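Bromska Workshop - Gallery
The Yellow Tray and What Goes in It
Posted January 16, 2020 by Ans Wuyts

This page is part of the gallery on small things we use every day at Bromska. Earlier pages covered the tool wall, the paint shelf and the long bench by the window. The subject now is the tray, and the loose items that end up on a work surface by the end of a shift.

The tray is yellow plastic, shallow and open on top, with sides that lean out a little. We bought a batch of them from Hoekstra in March to hold offcuts. They were too shallow for offcuts, so they sat in a cupboard until Solange McKinnon started using one to clear up at night. Now each room has one.

The idea is simple. Anything lying around that doesn't belong to the job goes in the tray, and the tray goes to the shelf by the door. Whoever is missing a pen or a screwdriver looks there first. The tray should be empty by the next morning. Mostly it is.

Yellow was not a choice. Hoekstra had yellow and dark green, and the green ones cost more. It has worked out well on our gray surfaces, where a gray or black box would get lost.

We get asked why we don't use a drawer. We tried one. Things went into it and stayed there for months, and when Willy Stevens finally turned it out he found three tape measures that had already been replaced. An open tray on a shelf gets looked at.

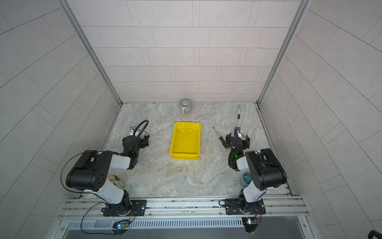
Mugs are the most common thing left out, and they are also the item we argue over. Toon Wuyts would like them taken straight to the sink and kept out of the tray entirely. Solange says a mug in the tray is better than a mug on the bench. For now the rule is that an empty mug can go in, on its side if it won't stand, and one with anything in it has to be carried to the kitchen by hand.

Striped ones and plain ones get mixed up between the two kitchens. If yours has gone missing, check upstairs before you ask downstairs. Jeanine Van Acker put a row of hooks over the upstairs counter for this, and there is still room on it.

Cups with lids are harder. From the side it is difficult to tell whether there is still coffee in one, so pick it up before you tip it. We had a spill in the back room last winter that got into a box of labels, and all 200 had to be printed again.

Markers go in with the cap on. If the cap is missing, try the pen on scrap paper, and if it is dry throw it out. We go through a lot of black ones - more than all the other colors together - and most of those we "run out of" are under something.

Screwdrivers should lie flat along the long side of the tray. A screwdriver laid across the rim rolls off when you lift it. Willy has marked the handles of the ones that belong on the tool wall with a strip of tape. Screwdrivers without tape are personal, and they stay in the tray until the owner comes for them.

Knives and open blades never go in. They go back to the wall right away, or to Willy if you don't know which hook.

Small parts such as screws, washers and clips have their own pots from Futimby on the bench by the window. Please don't drop them in the tray. They slide into the corners and somebody has to pick them out with a fingernail.

Cleaning the tray takes a minute. Warm water and dish soap is enough, then wipe along the inside of the walls, where the dust shows up most on the yellow. Marker ink comes off with a bit of rubbing alcohol. Scouring pads leave scratches, as the tray in the front room will show you.

A few notes on where they are kept. The front room tray lives on the shelf left of the door. The back room one is on the low cabinet, and the upstairs one is wherever Jeanine last put it, usually near the sink. If you take a tray to another room, bring it back the same day.

Toon has asked Kidotlow for a price on 5 more, a little deeper than the ones we have, for the new space across the yard. Their standard depth may suit us, and they do make yellow. We'll add them to this page once they arrive.

Other pages in this gallery: The Tool Wall - Paint Shelf, Before and After - The Long Bench

Corrections and missing mugs: leave a note for Ans at the front desk.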